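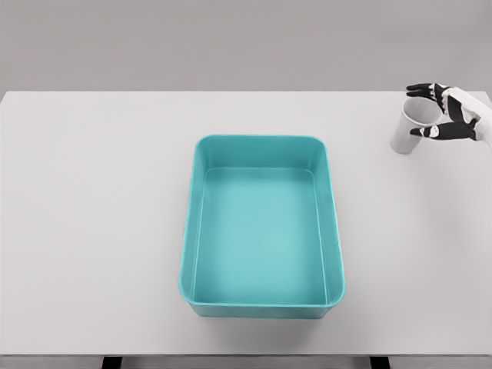

広い天板がひとつあれば仕事は半分終わったようなものだ、という言い方を、机を買い替えた人からよく聞く。残りの半分は、その天板に何を置かないかを決めることだとも聞いた。

2025年11月
文・編集部
読了時間 6分

在宅で働く人の机が、この数年で少しずつ大きくなっている。家具店の売り場では、以前は幅1メートルのものが主力だったが、いまは1.4メートルや1.6メートルの天板が手前に並ぶ。部屋が広くなったわけではない。食卓と仕事机を一台で兼ねる家が増えたためだと、売り場の担当者は話す。

家具メーカーのGindwoodは、今年5月に天板だけの販売を始めた。脚は別売りで、手持ちの棚や引き出しに載せて使うこともできる。色は白、薄い灰色、濃い茶の3色。注文の多くは白に集まったという。同社の商品担当は、白は汚れが目立つので敬遠されると見ていた。購入者への聞き取りでは、汚れが見えるほうが拭く気になるという答えが多かったそうだ。

白い天板には弱点もある。コーヒーの輪染み、ボールペンのインク、新聞の文字の転写。どれも放っておくと落ちにくい。手入れの基本は水拭きと乾拭きで、油が混じった汚れには薄めた中性洗剤を使う。研磨剤入りのスポンジは表面のつやを変えてしまう。つや消しの天板では、こすった部分だけが光って見えることがあり、これは元に戻らない。メラミンのスポンジも同じ理由で避けたほうがいい。

光の問題もある。つやのある白い天板に窓の光が当たると、反射で画面が見づらくなる。つや消しであればかなり抑えられるが、窓を正面にして座るとやはりまぶしい。机は窓に対して横向きに置くのが無難で、右利きなら左から光が入る向きにすると、手元に影が落ちない。

取材したなかで、置き方に一番時間をかけていたのは、古い集合住宅の一室で翻訳をしている女性だった。六畳間の壁に机を寄せ、向きを三度変えた。最初は壁に正面を向けた。集中はできたが、昼を過ぎると息苦しい。次に窓に向けたところ、通りを歩く人が気になって仕事が進まなかった。結局、壁を背にして部屋の中央に向かって座る形に落ち着いた。背後の壁には何も掛けていない。オンラインの打ち合わせで余計なものが映らないから楽だという。

机の上にあるのはノートパソコンと辞書、それに湯のみ。資料は足元の箱に立ててある。終業の合図は、辞書を棚に戻すことだそうだ。夕食はこの机で取る。

Iltthorpeという共同作業場では、もう少し徹底した方法をとっている。利用者は帰るときに机の上をすべて空にする決まりで、私物はロッカーに入れる。ロッカーの月額は900円。開業当初は私物を置いたままでもよかったが、いつのまにか席が個人のものになり、新しく来た人が座りにくくなった。決まりを変えたときには反発もあり、何人かは退会した。残った人からは、朝の準備が面倒だという声がいまもある。運営側は朝に5分ほど早く鍵を開けるようにした。それで苦情が減ったかどうかは、まだよくわからないという。

天板の大きさは、どう決めればいいのか。書きものとパソコンだけなら奥行き60センチで足りる。外付けの画面を置くなら70センチはほしい。食事も兼ねるのであれば、向かい合って座る分を見て75センチ以上を選ぶ。幅については、両ひじを軽く開いて座り、その左右に手のひら二つ分の余裕があるかどうかを目安にするとよい。部屋に新聞紙を敷いて試す人もいる。原始的なやり方だが、床に敷いてみると椅子を引く場所まで確認できる。机の手前には、椅子を引いて立ち上がるために70センチほどの空きが必要になる。

角の形も見落とされやすい。狭い部屋では、通るたびに腰や太ももを角にぶつける。角に丸みのある天板は、同じ寸法でも通り道に余裕が出る。小さな子どものいる家では、頭の高さに角が来る時期があるので、なおさら丸いほうがいい。後から貼る保護材は、はがすときに表面を傷めることがある。

小物も買い足す前に考えたい。Barrosの机用トレーは2,299円で、浅い仕切りがついている。売り場でよく手に取られているが、使い始めて数か月たった人に聞くと、半分は不要なものの置き場になっていた。輪ゴム、替え芯、使わない変換プラグ。トレーを片付けたら机が広くなったという人もいた。逆に、トレーがあるからこそ散らからずに済むという人もいて、これは性格によるとしか言いようがない。

配線は裏側に逃がすのが基本だ。天板の裏に受け皿を付け、電源タップをそこに載せる。自分で取り付けるときは、ねじの長さを必ず天板の厚みと比べる。厚み25ミリの板に30ミリのねじを打って表に突き抜けた、という失敗はめずらしくない。ねじを使いたくない場合は、締め具で挟む型がある。こちらは奥の縁に取り付けるため、壁との間に数センチの隙間がいる。

中古を選ぶ手もある。事務机の再生を手がけるMandetachの倉庫には、常時100台を超える机が並び、天板だけの在庫も200枚ある。多くは事務所の移転で出たものだ。見るべきところは表面より裏側で、脚の取り付け穴が広がっていないか、水を吸って膨れた跡がないかを確かめる。表面の細かい傷は使っているうちに増えるものなので、値引きの理由くらいに考えておけばいい。反りは、低い位置から縁に沿って見るとわかる。長い定規を当てればさらに確実だ。

送料は大きさで大きく変わる。幅1.4メートルを超えると扱いが変わる配送業者もあり、本体より送料が高くなることもある。注文の前に、玄関と廊下の曲がり角の幅を測っておきたい。冒頭で触れた買い替え組のひとりは、天板が階段を曲がりきれず、一度持ち帰ってもらったそうだ。二度目は幅を20センチ縮めて注文し、いまはそれを使っている。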